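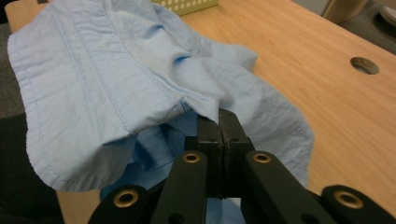 Light blue shirt on the table, crumpled.

Textiles Workshop, Brekden – Notebook, July
Entry opened 9.40. Present: Songül Tekin (writing), Ekrem Bilgin, Alcides Alvarado for the first part of the morning.

Subject: folding of light garments on the wooden table, and transfer to the basket. This continues the work Tülin Gökçe began with the towels. Her entry should be read first, as the terms used there (long edge, first fold, turn) are kept here without change.

The garment is the light blue cotton shirt, stock label 327. It is to be taken each time from a crumpled state. Ekrem Bilgin proposed that the shirt be dropped on the table from a fixed height so that every attempt begins alike. This was tried and set aside. The result varied as much as before and the collar finished underneath on most drops, which cost more time than it saved.

Procedure as agreed:
Find a stitched edge first and follow it to a corner. The stitching is a better guide than the outline of the cloth, which misleads when a sleeve is trapped inside.
Lift and open the shirt. Lay it front down, with the collar away from the person folding.
Smooth from the centre outwards. Sleeves in, sides in, then up from the hem in two folds.
Place in the green basket with the last fold against the long side.

The sleeves remain the weak point. When the left sleeve is brought in before the back has been smoothed, a ridge forms under it and is still there at the end. Alcides Alvarado holds that the ridge is of no consequence in a garment of this weight. I have recorded his view but do not share it – the finished shirt leans, and a second shirt placed on top slides towards the handle.
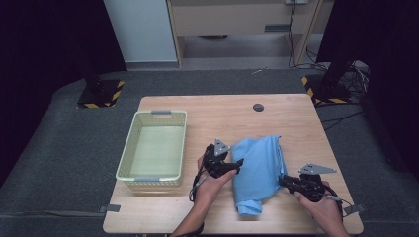
Should the basket stand to the left of the shirt or to the right?
To the left, with its long side running front to back, so that the folded shirt can be carried across without being turned.

Seven attempts were completed before the break. Four were accepted. Of the others, two were refused for the ridge described above and one for a collar folded under. The best attempt took 94 seconds, measured by Ekrem Bilgin from first touch to release.

Correction, entered 11.15: the figure in the line above was taken from the wrong column. No reliable time was kept for the best attempt and the 94 should be disregarded. Times will be written directly into this book from now on.

Fadime Soylu called in from Girdale and asked whether the Rinen folding board might be used to obtain a more regular width. It may be tested separately. Results with the board are not to be entered in the same table as results by the present method.

On the table itself: the surface is smooth and light cloth travels on it when pulled from one side only.

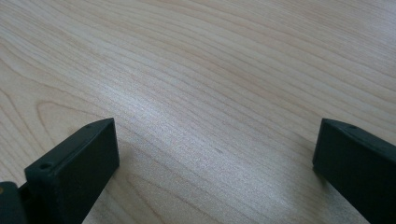 For that reason both sides should be held during the smoothing step, or one side held and the other drawn out slowly. A cotton cover was considered. I would prefer to leave the wood bare until the shirt trials are finished, as a change of surface would oblige us to repeat the towels as well.

To do:
– Tülin Gökçe to confirm the wording of the sleeve step.
– Ekrem Bilgin to bring the heavier shirt, label 494, for comparison.
– Decide on the ridge question. Alcides Alvarado to be present.

S.T.

Filed under: Workshop Notebooks > Textiles > Folding and Storage
Last updated: July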